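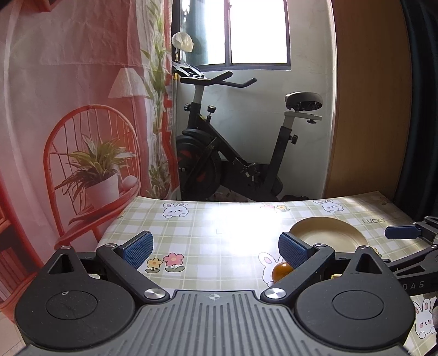 **Has the gripper fault been fixed, and are we still on track for the October review?**

The fault has been found and fixed on both grippers, and we expect to be ready for the October review with a slightly smaller set of recordings than we promised you.

Dear Kazuhiro,

Thank you for your patience this past month, and for the kind note you sent after my rather gloomy phone call. I said I would put it all in writing once we understood it, so please make yourself a cup of coffee, as this has come out longer than I meant it to!

You may remember that the Strazds work is built on very plain household tasks, done by hand with the grippers, so that the arm at Stallska can learn from the recordings later. Picking up a small ball and setting it on a plate is the one we practice most. It was also the one where things went wrong.

## What happened

Nhàn Lục was the first to see it. She was replaying a morning's work and found that the recorded finger opening no longer matched what the fingers were doing in the video. The file said the fingers had closed on the ball while there was still a clear gap on screen. At first we all blamed the timing between the video and the sensor (I was quite sure of it, and I was wrong), and we lost two days chasing that.

Renji Ueda then took the left gripper apart one evening and found a set screw on the sensor shaft that had backed out a little. Each hard squeeze let the shaft slip, and the error grew through the session. The right gripper had the same screw, still tight, but with no thread lock on it either. That one was an accident waiting its turn.

There is a safety side as well, and I don't want to tuck it away at the bottom. Before we knew the cause, a short batch of the bad recordings had already gone over to Stallska. When the arm there played one back, it closed early and much too hard, and it knocked the plate off the bench. Kohei Matsuda was standing well clear and pressed the stop button right away. He was not hurt, and the arm is fine. The plate was not so lucky. Even so, we should have held that batch until the numbers had been checked, and the decision to send it was mine.

## What we have done

- Fitted new screws with thread lock on both grippers.
- Added an open-and-close check before and after every session. If the two readings differ, the session is set aside.
- Lowered the arm's closing force for any first playback, with everyone outside the taped line.
- Pulled 24 recordings from the set. We have since redone 20 of them.

## What is left

The other four recordings used a borrowed tray that has gone back to Furnarness, and I would rather leave them out than hold up everything else. If you feel strongly about them, do tell me and I will ask for the tray again.

Renji would also like a spare sensor shaft for each gripper. The cost fits inside the repair line you already approved, so I am only letting you know. Nhàn is writing up the daily check for Lekeo, who use the same linkage and were very glad of the warning.

With warm regards and many thanks,

Eskil Sandberg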